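Fudirgate Soft Things, release 3

README, last touched June 17, 2020

What you have downloaded

Fudirgate is a set of recordings of people picking things up with a hand-held gripper and putting them somewhere else. It was made to train grasping policies that have never met anything squashy. Release 3 holds 3320 episodes, of which 2168 have passed review. The remainder are in the folder called unreviewed, and the name should be taken seriously.

Everything was collected at our Tadlow room by Efua Ankrah and Akua Nutsugah. If the wrist motion in a batch looks impatient, check the operator column before you blame the tracker.

How an episode goes

The operator picks an object, starts recording, reaches in, closes the fingers, lifts, moves, lets go, stops recording. Over 20 different objects have been through this, some of them many more times than they deserved. Boxes are used as both start and goal, and a tall-sided box is the hardest setting we have, because there is so little room for the hand and the walls get in the way of every sensible approach.

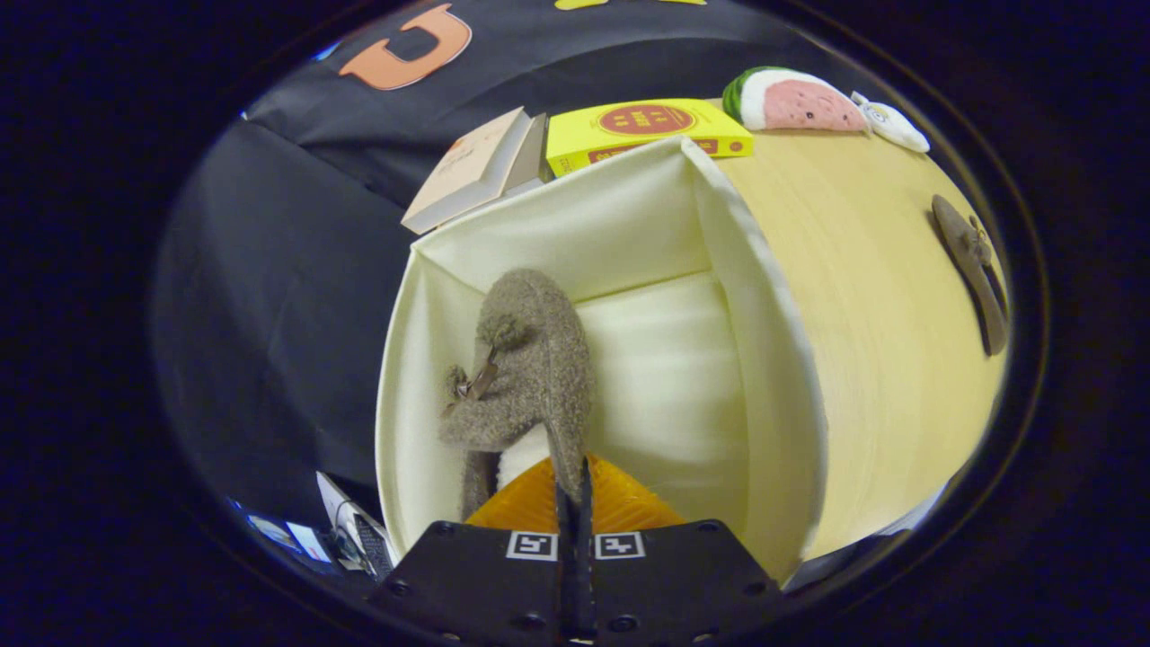
Soft toys make up the largest share of the reviewed set. They were meant to be the easy warm-up before the rigid objects. They squash, they lean, they hang on by a tuft of fur when the pose says they should have dropped, and labelling the moment of contact took longer than all the rest of the labelling put together. We disagreed about it for most of a month. The rule we settled on is in contact_rules.txt and is applied the same way everywhere, including where it is plainly a bit daft.

Files

Each episode folder has the wrist video, the gripper pose, the finger opening and a one-line note typed by the operator. The notes are free text. "Fine" means fine. "Fine!!" means it took several goes.

Poses come from Plitonow, our tracking code, and are in metres. Release 1 was in millimetres. Please do not mix them, however much disk space you have.

Known problems

Fish-eye video is supplied as recorded, with the dark border left in. Crop it yourself if it bothers your model.

Backgrounds are cluttered and change between sessions. This was a decision in release 2 and merely a habit by release 3.

A few episodes have the finger opening lagging behind the video. They are listed in lag.csv, and the list is probably short of one or two.

Please don't

Use this set to claim your policy works in kitchens. There are no kitchens in it.

Next

The Asamoah split, with two-handed episodes, is due in August. Corrections to Akua, complaints to Efua.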